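# The Small Tables of Egan

When I moved to Egan, I did not speak with my neighbors for the first 4 months. It was winter and people went from the car to the door. I knew their coats better than their faces. Then in May the tables came out, and I learned how this town makes friends.

The custom is simple. On warm evenings, a household puts a table in front of the house, on the sidewalk or on the grass, and sits there until dark. If the table is out, you can stop. If there is a free chair, you can sit. You don't bring a gift and you don't call before. In my country we would prepare two days for a guest, with three kinds of cake, and the guest would be afraid to come because next time she must bake also.

The street where I live, Sivelus Street, has 40 houses, and in a good summer almost half of them take part. The older people say it began when the Koreo furniture factory closed and sold its last stock very cheap. Everybody bought a table, and many had no room for it inside. Other people say this story is wrong and that the tables were there before the factory. I heard both versions on the same evening, from a husband and his wife.

## What is served

Very little is served, and I think this is why the custom is still alive. Coffee from a thermos, lemonade, a can of soda divided between two guests, sometimes salted nuts. One family on the corner tried to offer hot dinners some years ago. Their table was full for a week, and after that people began to walk on the other side of the street. They felt they were taking too much.

Paper cups are normal, also in houses where the cupboard is full of good glass. A paper cup says that you may leave in ten minutes and there will be no washing because of you.

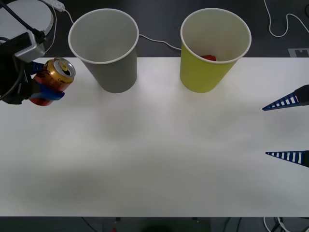 ## How to leave

It took me a long time to learn this part. At my first table I stayed until eleven at night, because I waited for a sign that the visit was over. My hosts were yawning, but they were too polite to stand up. Now I know that the guest must decide. You put your hand flat on the table, you say "Well," and you wait a little. Then you go. Nobody asks you to stay longer, and you should not be hurt by it.

The town has tried to make something bigger of it. Last year the Sternosico bakery paid for one long table for 200 people on the main square, with music. It was a nice party and I danced. But I sat between people I already knew, and I went home without one new name.

The next evening I carried my own table out. It is 100 centimeters long and one leg is shorter, so I put a folded newspaper under it. A woman with a dog stopped and asked if I was the one who plays the radio in the morning. I said yes, and she sat down.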